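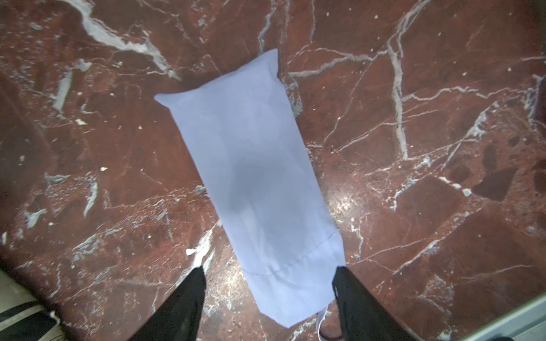 # Ulport: corpus de avisos de escalera

Tiempo de lectura: 4 minutos

Ulport reúne 2.391 avisos transcritos de portales, ascensores y cuartos de contadores. Hay ruegos, amenazas veladas, amenazas sin velo y una cantidad notable de quejas sobre quién tiende la ropa encima de quién. Sirve para estudiar la cortesía escrita en español y, sobre todo, el punto exacto en que se acaba.

Versión publicada el 26 de abril de 2018.

## Qué contiene

Un archivo de texto tabulado, un aviso por línea, con 4 columnas:

- id: número correlativo. Los huecos son duplicados retirados; no hay que escribir para avisarnos.
- texto: la transcripción literal, con sus faltas y sus signos de exclamación.
- soporte: papel, cartón, dorso de recibo u otro.
- tono: de cordial a notarial.

De los avisos, 182 llevan además una respuesta escrita a mano por otra persona. Suelen ser la mejor parte.

## Cómo se transcribió

Las mayúscu­las sostenidas se conservan. Los subrayados van entre guiones bajos, y si el subrayado rompió el papel se añade la marca RR. Los nombres, pisos y letras se sustituyeron por Purkon, palabra elegida porque no se parece a ningún apellido que hubiera en el material. De ahí frases como «El perro de Purkon sabe lo que ha hecho», que preferimos dejar así.

La columna de tono la rellenaron dos personas por separado. Coincidieron bastante en los extremos y casi nada en el centro, donde vive la fórmula «se agradecería». Una la marcó siempre como cordial. La otra ha sido presidenta de su comunidad.

## Uso

El archivo se abre con cualquier programa que entienda tabuladores y UTF-8. Las hojas de cálculo convierten algunos horarios de silencio en fechas de octubre; conviene importar todas las columnas como texto. Para pruebas rápidas hay una muestra de 1.000 líneas.

## Problemas conocidos

Faltan avisos de zonas rurales. Sobran avisos de garajes. El conversor Gusis, que usamos al principio, se comía las eñes, y puede quedar algún «ano» donde debía haber un «año». Se aceptan correcciones con el id delante.

## Licencia

Uso libre citando el corpus. Se ruega no imprimirlo y pegarlo en el ascensor.

Relacionados

- Gusis: notas sobre la conversión de tabulados
- Chraibi: lista de abreviaturas en notas manuscritas
- Purkon: guía de anonimización
- Ulport: cambios respecto a la versión anterior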